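Dusting and Wiping: What a Machine Can Take Off Your Hands So Far

06/04/2023
By the Werovton household desk
Reading time: 5 min

Readers keep asking whether it is time to stop dusting and wait for a robot to do it. The short reply is to keep your cloths. Floors are mostly solved. Dishes and laundry are half solved, in that a machine does the washing and you do the loading, emptying and folding. Wiping down small things by hand has hardly moved.

Floors are easy for a machine for one reason. A floor is flat, it stays put, and nothing bad happens if the brush goes over the same spot twice. A shelf of books is another matter. Each one has to be held still with one hand and wiped with the other, and the pressure has to change when the cloth gets to an edge. 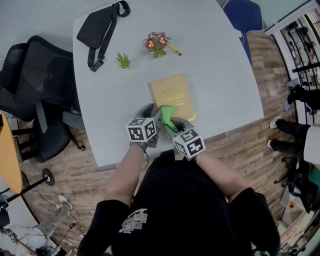
Wiping the lower edge of a book with a green cloth.

If you are doing books yourself, this is the order that works:

Use a dry microfiber cloth. Keep water and sprays away from paper and cloth bindings.
Hold the book firmly shut so dust can't slide down between the pages.
Wipe the top edge first, from the spine outward. Most of the dust sits there.
Do the covers next, with light strokes. Go easy over raised lettering.
Finish with the bottom edge and turn the cloth to a clean side before the next book.

A cloth folded in four gives you eight clean faces if you use both sides. Once they are all gray, change it. Wash microfiber with no fabric softener, which clogs the fibers and leaves streaks on glass.

Now the machine's side of it. Cloth is hard to handle because it has no fixed shape. A mug looks like a mug however you set it down. A cloth dropped on a table lands differently every time, and the machine has to work out where a corner is before it can fold or wipe with it. People find a corner by feel and don't think about it. A gripper with two flat fingers tends to grab the middle and come up with a bunch. You can wipe a tabletop with a bunched cloth, but you get uneven pressure and you miss strips.

We keep a simple test at Werovton for any gadget that claims to clean surfaces. Put 5 ordinary things on a table, including a plant pot and a book, and ask for the table to be wiped. If you have to clear it first, you have done the slow part of the job yourself. The small wiping robot from Imex that we tried in December did a bare table well. With things on it, it went around them and left a ring of dust by each one.

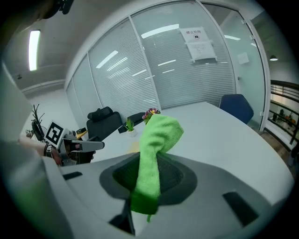
Ostapchuk wrote in to say we are too hard on them. In a repair shop the benches get cleared at closing anyway, so a machine that only does bare surfaces would still save 20 minutes a night, and a missed strip on a workbench bothers no one.

That is a fair point for a shop. A bench is closer to a floor than to a bookshelf. The trouble there is metal chips, which get into a cloth and scratch the next thing it touches. Brush first, wipe second, and keep shop cloths out of the house wash.

For plants, wipe smooth leaves with a damp cloth and support each leaf from below. Spiky succulents are better done with a soft, dry paintbrush. Artificial flowers can be brushed the same way, or blown with a hair dryer on cool.

If you want to spend money on cleaning this year, a floor robot is still the one we would buy, along with a pack of decent cloths. The Rirkau cloths we use in the office have been through 100 washes and still pick up dust. Shelves, books and plants stay on the hand list for now.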